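Sendale Court Watch: your questions

Do judges really just apply the law?
They say so. Read 30 rulings in a row and see if you still believe it.

Who picks the quotes on this site?
Genowefa Duda. She leaves out anything she can't trace to a printed judgment.

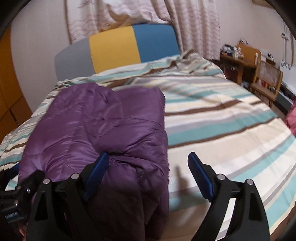 Purple quilted jacket on a bed

Is a famous dissent worth anything?
Less than its fans claim. It lost – that's why it's a dissent.
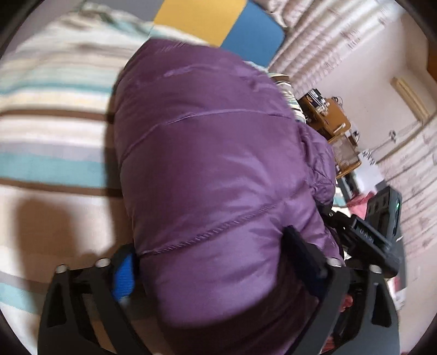 Some do get picked up by later courts, but I'd want to see the case before I took anyone's word for it.

Can I send in a quote?
Yes, with the page number. We post new ones on Thursday.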